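Flamari Bin Picking Set: Data Card
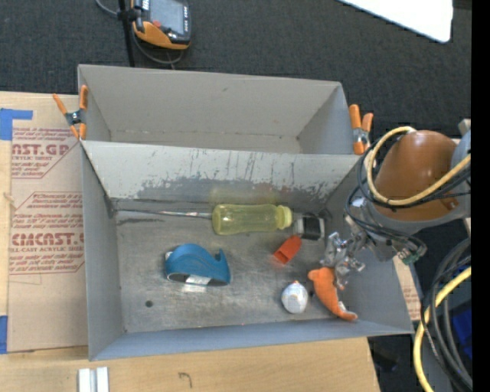

Two-compartment bin, front compartment in use, gripper at the orange object.

Print this page | E-mail this page

Last updated: March 16, 2018

## Summary

Flamari is a set of recorded pick attempts made by one robot arm over a divided bin. It was put together to test a narrow form of a common question: can a machine tidy up small, mixed items that it has no model of? Clearing a kitchen drawer or sorting a returns tote both come down to the same few motions, and the set covers only the first of them, the pick.

The release holds 3686 attempts. Of these, 2859 are in the training split and the rest are held out for testing. The splits do not share recording sessions. They do share objects, except as noted under Held-out objects.

## Task

One attempt is one approach, one close of the fingers and one lift. The target is any object in the active compartment. The controller chooses; the operator does not. A successful pick is followed by a transfer to the other compartment. When the active compartment is clear, the two swap roles. An attempt counts as a success if the object is still in the fingers at the top of the lift. Drops during transfer are logged in a separate field and do not change the success label.

## Setup

- Gray rectangular bin, two compartments of different size, sloping divider between them.
- Bin held at the sides by spring clamps with orange handles.
- Single arm with a jointed metal gripper. Cables are routed outside the arm.
- One fixed camera. It is not moved within a session.

The floor of the front compartment is scratched metallic gray and throws glints. We left the floor and the lighting as they were. Depth from the early sensor was poor over the brightest spots, and those sessions carry the flag `depth_weak`.

The divider has scuffs and worn paint along its lower half. Models trained on Zanden, our earlier single-bin set, sometimes proposed grasps on marks like these. If you use background subtraction, take a new reference for every session.

## Objects

The pool is household and workshop clutter: bottles, a tape dispenser, toys, rods, small boxes, plastic parts. Items were put in by hand with no set layout. Three kinds gave the most trouble.

Translucent plastic. A yellow-green bottle lying on its side also tints the wall next to it, and early detectors boxed the tint together with the bottle.

Thin rods. A shiny rod that rests along the back edge leaves little room for a finger on the far side. The controller has no push or slide action, so such a rod tends to stay until last.

Objects close together. When two items nearly touch, the fingers may take both. Double picks are labeled `multi` and appear 226 times. Decide for yourself whether they are successes. For a chore such as clearing a table they probably are; for order packing they are errors.

## Held-out objects

The test split includes 328 attempts on objects never seen in training. Report these apart from the main score. The Sirkell baseline does clearly worse on them, and a combined number hides the gap.

## Files

`attempts.csv` has one row per attempt.
`rgb/` and `depth/` are named by attempt ID.
`joint_logs/` has arm and finger positions.
`flags.csv` has session notes, including `depth_weak`.

Loader code is in the Ifans repository. Versions from before February expect the old column order and will read the success and drop fields the wrong way around without raising an error.

## Limits

The set does not support claims about general housework. There is no cloth, no liquid, nothing heavy, and no item that must be handled with care. Nothing has to be put in a particular place or facing a particular way. People also reset the bin between sessions and cleared jams, and that time is not in the logs, so picks per hour taken from the timestamps will look better than the cell did over a full shift.

Force data is missing. Finger current is included but was not calibrated between sessions.

## Known issues

Some attempt IDs are skipped. These were aborted before the approach and have no files.

Color balance shifts between sessions. Do not use absolute color as a label.

Print this page | E-mail this page

This site uses cookies to remember your settings. By continuing to browse you accept their use. OK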